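Search this site Enter keywords

Delegation visits Brudulcombe boatyard ahead of training voyage

May | By Kimie Nomura

Members of the Rustari Sailing Trust toured the Brudulcombe boatyard this month to inspect the double-hulled vessel Truseo, now in the final stage of its refit. The delegation was received by yard manager Shigeru Shimada and shown the relashed crossbeams and the new steering paddle. 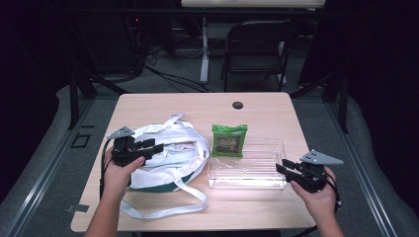 Crew and passage

Captain Hannelore Pfister advised that 29 trainees had applied for eight berths. The passage to Murakami is expected to take about 2 weeks, with a stop to take on water and stores. Departure is set for 2245, on the outgoing tide, subject to harbour clearance.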